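Gravarero Releases Library of Budgeting and Forecasting Workbooks for Small Manufacturers

Free spreadsheets cover cash flow, job costing, equipment purchases and loan planning

BUDENDEN, 12th October - Gravarero, a provider of financial planning tools and training for small and mid-sized companies, today announced the release of the Birkett Library, a collection of spreadsheet workbooks designed for manufacturers that prepare their own budgets and forecasts. The library is available for download at no charge to registered users of the company's website.

The Birkett Library was developed over two years by the company's planning tools group, working with finance staff at manufacturing businesses in and near Budenden. A trial version was opened to a limited group of users in April. During the trial, 1474 users downloaded at least one workbook, and their comments led to changes in the layout of the cash flow and inventory sheets.

"Many smaller manufacturers run their finances from a spreadsheet that has been passed from one bookkeeper to the next," said Radwa Ramadan, Chief Executive of Gravarero. "We wanted to give those companies a sound starting point that their own staff can read, check and change. Every formula in the library is open to the user, and no part of any workbook is locked."

The first release includes a rolling 13-week cash flow forecast, an annual operating budget, a job costing sheet, an inventory planning sheet, a loan repayment schedule and an equipment purchase model. The equipment purchase model allows a company to compare buying, leasing and renting over a period of up to ten years, and carries the result through to the income statement, balance sheet and cash flow statement. Users may enter their own depreciation method, tax rate and financing terms.
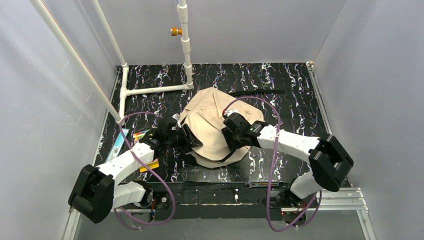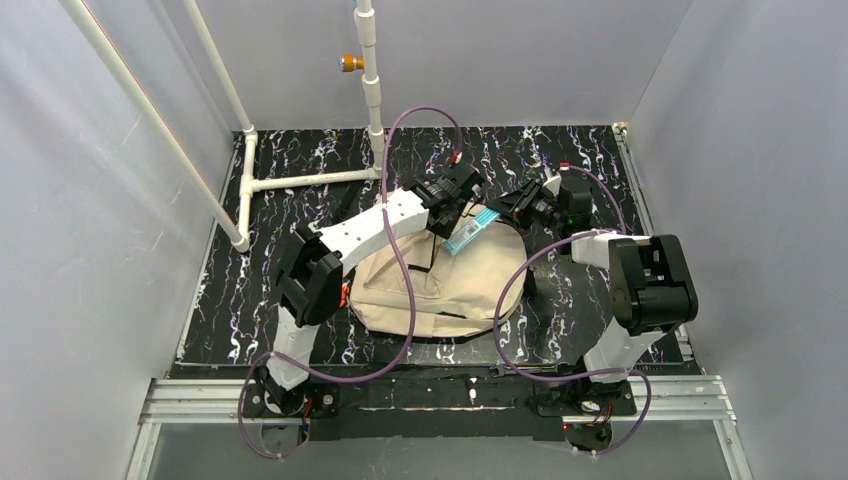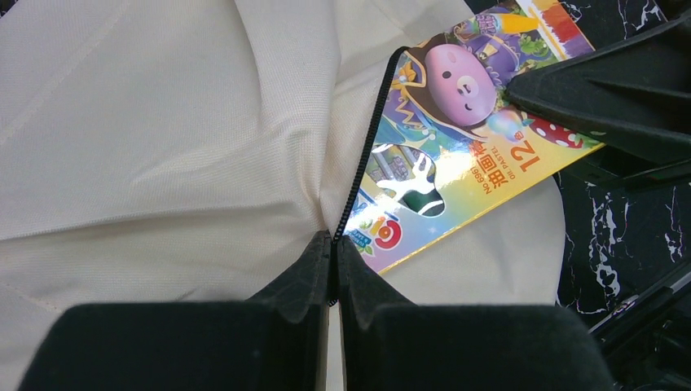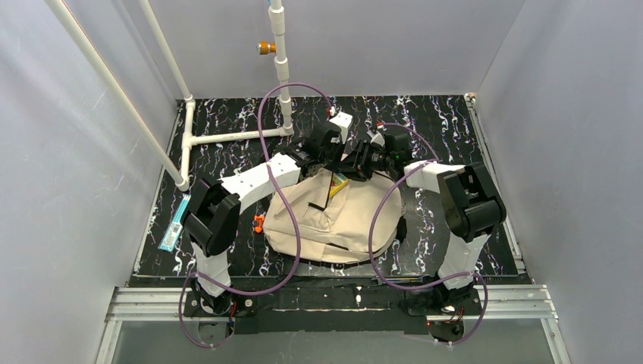

Robot workcell, with a fabric bag and two robot arms at work in the second and fourth pictures.

Each workbook follows the same structure. Inputs are entered on a single sheet and shown in blue, calculations are kept on separate sheets, and a summary page is provided for lenders, directors and owners. A checks page reports whether the balance sheet balances and whether any input has been left blank. The workbooks contain no macros and can be opened in most current spreadsheet programs.

"The checks page was the feature our trial users asked about most," said Nikola Nikolovski, Head of Planning Tools. "A forecast is often put together under time pressure, shortly before a meeting with the bank. If a figure has been typed over or a row has been missed, the preparer needs to know it before the lender does."

Gravarero has also prepared a written guide of around 400 pages to accompany the library. The guide explains the purpose of each sheet and works through a full year of figures for a small maker of metal fittings. It includes chapters on seasonal sales, late-paying customers, the treatment of deposits, and the difference between profit and cash. The guide may be read online or downloaded by chapter.

In addition, the company will offer a course for finance staff and business owners who wish to build their own models. The course, led by Sulastri Gunawan, Director of Training, is taught online in eight sessions and assumes a basic knowledge of spreadsheets. Participants build a complete three-statement forecast and submit it for written review. The first course is limited to 1000 places.

"We expect a mix of bookkeepers, plant managers and owners," said Ms. Gunawan. "Some will have prepared budgets for years, and others will be doing so for the first time. The early sessions are paced so that both groups can follow."

The library will be hosted on Widus, the company's online document service, where registered users can receive notice of corrections and new versions. Earlier versions will remain available so that companies can finish a budget year on the workbook with which they began it. Further workbooks, covering payroll planning and the consolidation of two or more related companies, are in preparation.

Users of the company's earlier budget template may continue to use it, although it will no longer be updated. A conversion sheet is included with the annual operating budget for those who wish to move existing figures into the new format.

The workbooks are intended for general planning purposes and do not replace the advice of a qualified accountant or tax adviser.

About Gravarero

Gravarero provides financial planning workbooks, guides and training to small and mid-sized companies. The company is based in Budenden.

Media contact:
Rhys Cartwright
Communications Office, Gravarero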